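3.2 Simulated workspace and task design

The practical part of the course is carried out by student teams, and every team works with the same virtual table. We decided for simulation in the first year, when the laboratory in Kasberg could offer only 2 hours of robot time per team each week. The task set, which the students call Gitora, was prepared by Aslı Değirmenci together with members of the robotics club. It consists of 14 pick-and-place tasks of growing difficulty. In the first ones a team must move one die to a given place. In the later ones the die must be found among other small objects, and the arm must not disturb them.

For each task the students receive two kinds of rendered views. The view from above the gripper is used for the last part of the approach, where a small error in rotation is enough to lose the grasp. The wider view serves for planning the path of the arm and for checking what is near to it. Both are shown in Figure 4.

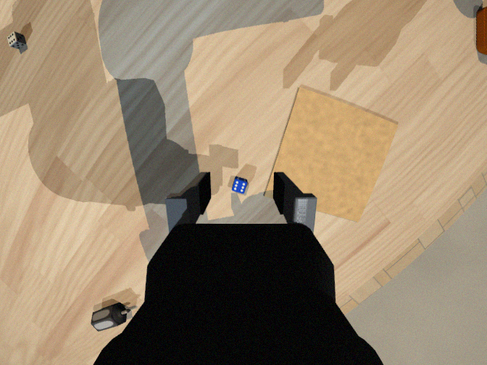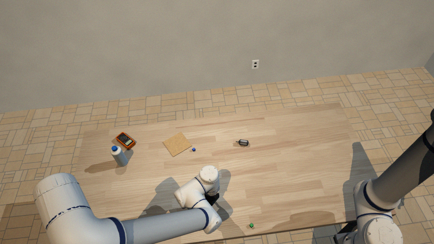 Figure 4. Rendered views of the simulated workspace. First: the gripper seen from above, with the blue die between the open fingers. Second: the wider view with the two arms and the objects on the table.

Shadows caused more difficulty than we expected. In the first view of Figure 4 large shadows cover much of the left and top parts of the table, and the colour of the wood changes strongly between dark and bright areas. Several teams had chosen a fixed colour threshold for finding the die, and they had to replace it after the first test round in October. We did not remove the shadows from the later versions of the tasks, as we wanted the students to meet this problem before they work with the real arm.

Each team could use up to 3000 simulated attempts per task. The attempts were stored with the joint positions and the final pose of the die, so that the teachers could repeat any of them during the discussion. In total 93 students took part. The grading of their reports is described in Section 3.3.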